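Arrendar casa sem poder furar a parede

O contrato que assinei em fevereiro tem 11 páginas, e uma delas trata só das paredes. É proibido furar, colar, pintar ou pendurar seja o que for sem autorização escrita. Por cada furo, o senhorio desconta 300 euros da caução.

Percebo o receio de quem arrenda. Jailson Godoy, que tem dois apartamentos no bairro, mostrou-me a conta do último inquilino: 500 euros de estuque e tinta. Mas um furo de bucha tapa-se com massa numa tarde, e o desgaste normal de uma casa habitada devia estar incluído na renda, que já não é baixa.
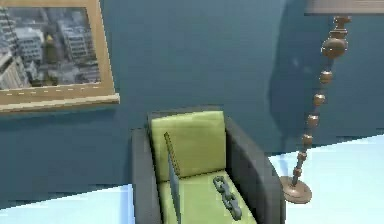 Sala com parede azul e uma vista aérea de cidade emoldurada (imagem gerada por computador).

Quem arrenda por muitos anos acaba por viver como hóspede. A minha vizinha Aicha Kettani guarda os quadros atrás do roupeiro desde que se mudou. Não são valiosos, eram da mãe, e ela gostava de os ver.

Defendo uma regra simples, escrita na lei e não deixada ao humor de cada proprietário: o inquilino pode pendurar e pintar, e à saída repõe a parede ou paga o custo real da reparação, com fatura. As multas fixas deviam acabar. Um senhorio que queira paredes intactas para sempre pode deixar a casa vazia, e muitos já o fazem.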